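Home task recorders wanted (paid, part-time)
Clarkiteck — Aston office and your own home
Posted Aug 2, 2026

Clarkiteck is looking for people to record everyday household tasks using a pair of hand-held grippers. The recordings are used to teach robot arms how to do the same jobs. You do not need any background in robotics or computing. You do need a home with ordinary rooms in it, some free hours in the week and a fair amount of patience.

We are taking on people for our autumn round, which starts in October. Most of the work in this round is with cloth: folding, spreading, straightening, turning things the right way out and putting them away. There will be some kitchen and desk tasks too, but anyone who strongly dislikes laundry should probably wait for the next call.

What the work involves

You hold one gripper in each hand and do the task with the gripper fingers instead of your own. Squeezing the handle closes the fingers and letting go opens them. A small camera on each gripper records what is in front of it, and the movement of your hands is logged at the same time. When the task is done you put everything back in disorder, change something about the starting position and do it again.

A single recording is called a take. A take of a simple cloth task lasts a minute or two. Each session has a task sheet which tells you what the start and the finish should look like. How you get from one to the other is largely up to you, as long as you follow the handling rules given in training. These are the main ones:

Keep the fingers in view of the camera the whole time.
Do not touch the item with your bare hands once the take has begun.
Move at a steady pace. Do not rush and do not stop dead.
If you drop something, pick it up with the gripper and carry on. We keep those takes.
If a person or a pet comes into the room, end the take and delete it.

The bed is the work surface for much of the cloth list, so you will need one you can stand beside and reach across comfortably. Single or double makes no difference. Bedding can be any colour or pattern, and we would like a wide mix of rooms, including children's rooms and spare rooms, with the furniture left where it normally stands.

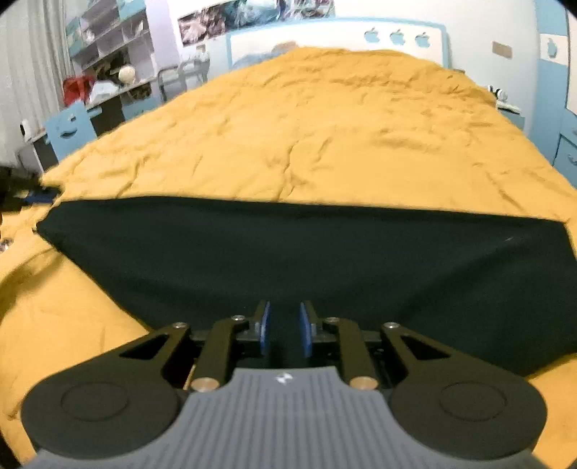

Cloth task on a bed, from the gripper camera.

Thin, soft fabric is the hardest thing on the list. It slides, it doubles over on itself and the fingers can easily pick up two layers when you wanted one. Expect your first day of takes to be slow. People generally find a rhythm by the end of the first week, and we do not judge anyone on speed before then.

Hours and pay

Each recorder is asked for 200 accepted takes over the round, spread across at least 6 different tasks. You choose your own hours. Daylight and lamplight are both fine, and we would like some of each.

Pay is by the hour, including training, setting up and uploading. The rate is set out in the agreement we send you before training, so you can read it and say no without having given up any time. Takes that are turned down for a technical fault are still paid. If takes are repeatedly turned down for the same handling mistake, someone will ring you and go through it.

Training takes 2 half-days at our Aston office. The first covers the grippers, the charging and uploading routine, and practice on a table. The second is on a bed with a trainer next to you. Travel within the area is paid back on receipt.

What we lend you

A pair of grippers, a charger, a carrying case and a tablet with the Gostis recording app already installed. You will also get a bag of cloth items for the first week. After that we ask you to use your own things as well: pillowcases, T-shirts, tea towels, scarves. Nothing precious, please — the finger pads do grip, and fine knitwear can snag.

You will need home broadband for uploads, which can be left to run overnight.

Who can apply

You must be 18 or over, have the right to work in the UK and live within reach of the Aston office for training and for swapping kit. The grippers are not heavy, but holding them out in front of you becomes tiring, so please think about this if you have wrist or shoulder trouble. Left-handed people are very welcome. If you share your home, the other adults living there must sign a short consent form.

Privacy

The cameras pick up whatever is in the room. Before each session, put away letters, family photographs, bank cards and anything else you would not want a stranger to see. Sound is not recorded. You can ask for any session to be removed, up to the end of the round, without giving a reason. Recordings are stored under a number and not under your name.

In the last round we received 248 applications, so it may take us a little time to answer.

How to apply

Send a short message through the contact form on this site with the heading "Home recorder". Tell us where you live, which rooms you could use, how many hours a week you can offer and whether you have stairs or a lift, as the case is bulky. A CV is not needed.

Raymonde Chisholm reads the applications and will reply to everyone. Questions about the equipment or the app can be marked for Rosaire Thibodeau, who runs the training days. Those invited will have a short phone call first, followed by a visit to the office to try the grippers before signing anything.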